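4 min read

Well, the madder pot is back on the bench, and I have promised myself I'll write things up properly this time instead of scribbling on the backs of seed packets and losing them. If you're reading over my shoulder from the other end of the studio, pull up a stool, because I have a fair bit to get down and I'm not very good at being brief.

The question I've been carrying since March is why the Clellik roots give me that lovely brick red in one pot and a sad salmon pink in the next. Same roots, same tap, same cloth (or near enough, it all came off the one bolt from Zamlow). I had blamed the mordant for months. I had even blamed the spoon. Then I dug out my old pages and saw that my pink pots were nearly all ones where I'd let the heat get away from me while I was off making tea, and the good reds were the slow, fussy ones where I stood there like a hen on an egg.

So I made up my mind to be fussy on purpose. Roots chopped small, rinsed twice in cool water to get rid of the yellow (there's always more yellow than you expect, and I do keep it, it makes a soft apricot on wool), then left to soak overnight in the big enamel pot with the chipped rim. I used 100 grams of root, which felt generous, but the last of that bag was getting dusty and I'd sooner use it than look at it.

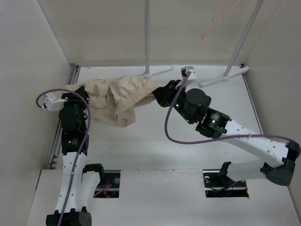 Tikero, 14 September 2018

Heat on low after breakfast. I brought the pot up as slowly as the old burner would let me and kept the thermometer clipped to the side the whole way. First samples in were two strips of the plain cotton, scoured earlier in the week and mordanted with alum, and a little skein of the Workneh wool for company. I gave them 30 minutes before I so much as lifted the lid, which took more willpower than I'd like to admit.

The cotton came up a warm coral, already deeper than anything from the winter pots. The wool was well ahead of it, a proper orange-red with a bit of rust in the hollows of the twist. I put the cotton back in and pulled the wool, then changed my mind and put the wool back in too. Total time in the pot was most of the morning. After that I turned the burner off and let everything cool in the bath with the lid on, and I went and weeded the woad bed so I'd stop poking at it.

Rinsed late in the afternoon. The colour held far better than I had feared, with just a little pink in the first bucket and the second one close to clear. Neutral soap, a gentle squeeze, and onto the line in the shade by the back fence. The wool is the colour of the old roof tiles next door. I'm so pleased with it!

Bits to remember for next time. The pinch of chalk in the water helped, I'm nearly sure, but I changed the chalk and the heat in the same pot, so I can't fairly give either one the credit. Do a pot with tank water and no chalk. Do another with the chalk and let the heat climb, just to see whether it goes pink on me again. Label the strips before they go in, with the knots in the corner, one knot for plain and two for chalk, because pencil on calico tags does not survive.

The exhaust bath is still on the bench with a plate over it. There's plenty left in there, so please don't tip it out. I'd like to try some silk scraps in it tomorrow, and if it's still giving after that, the rest of the Zamlow cotton can go in for a pale background colour. Order more alum. Ask Clellik whether the next bag could be older roots.

Contact the studio | © Tikero Dye Studio 2018 | Back to top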